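Looking After a Laptop: Notes for Session 4
Godudau Community Learning, evening course

Bring your own machine and its charger. Loan laptops are the older Vutora model and there are only 2 of them, so please share.

Battery
A laptop battery wears out through charging and through heat. Most are rated for at least 300 full cycles. A cycle is one full battery's worth of use, even if it is spread over several days. If you mostly work at a desk, set the charge limit to 80 per cent where the software allows it. Keep the vents clear and do not run the machine on a duvet.

Keyboard
Switch off and unplug before cleaning. Turn the laptop over, tap it gently, then use short bursts of compressed air. Do not lever keys off unless you have checked how they are fixed. On the Vutora the space bar has a metal clip that bends easily.

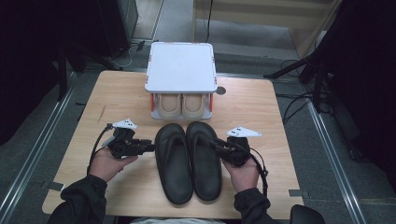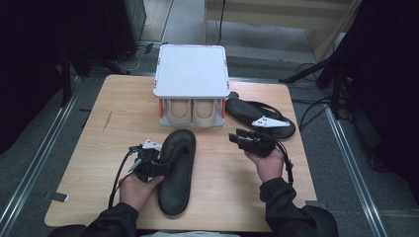 Issahaku disagreed with the advice on charging when these notes first went round, and wrote that a limit of 80 per cent is a nuisance for anyone who travels, so they should charge to full the night before and put the limit back afterwards. That is fine. The odd full charge does little harm.

Backups
Before any repair, copy your files to an external drive and open a few of them from the copy. A backup that will not open is no use.

For next time
Find your battery's cycle count and write it down. Read page 26 of the course booklet.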